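At Grovlow, the Packing Table Becomes a Training Room

November 14, 2021
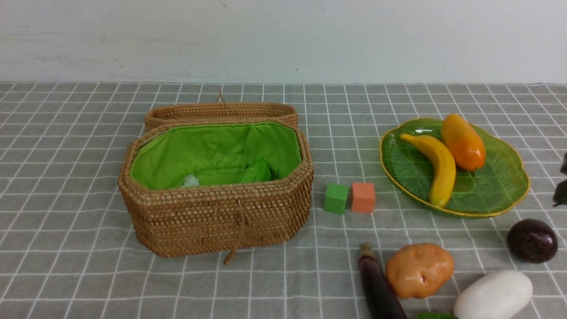
A lined basket, foam cubes and toy produce set out for handling work at Grovlow's Abdella site.

436 shares | 5 comments

When Grovlow decided to bring robotic arms into its gift basket operation at Abdella, management expected most of the staff's questions to concern job losses. Many did. A larger number concerned the work itself: who would teach the machines, who would answer for a crushed pear, and whether the time spent on either would be paid at the packing rate.

The company's answer took shape in March, when it created a new position called handling instructor and opened it first to existing packers. Instructors guide the arms through picking and placing, using toy fruit and vegetables in place of stock. They choose the objects and decide how they are laid out. A banana and a potato call for different grips, and a basket with a lid and a soft lining presents difficulties that a carton does not.

The position carries a higher hourly rate and shifts that are 2 hours shorter. It also requires long periods of close attention, and several employees have returned to the line by choice. Grovlow has agreed to hold their former places open.

Drollness, the program through which the training is run, covers 553 employees at Abdella and at the smaller Drostusow warehouse. Under its terms, no packing post may be removed while the program is in progress. What follows has yet to be negotiated, and staff representatives have asked that the terms be put in writing before any arm is assigned to customer orders.

Supervisors report that conversation at the tables has changed. Packers who once learned by watching a neighbor are now asked to explain why they turn a piece of fruit before setting it down. Some of those explanations have been added to the handbook given to new hires.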